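Home | Kitchen | Workshop | Garden | Ask Us

Tips for a gripper arm that has to handle dishes

I've been building a dish-moving arm at the Meretdale shared workshop since January, and I'm having more fun with it than with anything I've made in years! A few things I'd pass along. 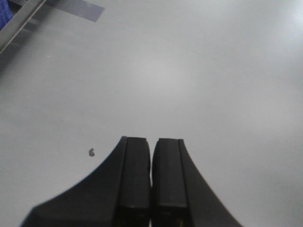

Wipe the table before you zero the fingers, every time. I bring mine in until they nearly touch, with a thin line of tabletop showing between them, and then save that spot as closed. A dark crumb like the one off to the left is easy to miss, and grit under a fingertip will throw your height off. A soft dry cloth is plenty (I keep two on a hook).

For plates, go for the rim. One finger over the plate, one outside, and come down slowly. Start with an old plate you don't love, and try the same move four times before you change any settings.

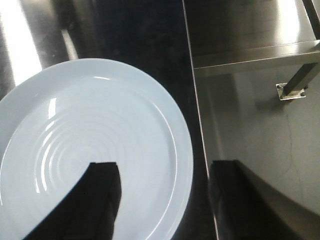
Mwanaisha Mwakalinga wrote in to say that she glued thin rubber to her finger pads and could turn the squeeze way down after that. I'm trying it next, with strips cut from a worn-out dish glove!

Share | 1,904 views | 2 comments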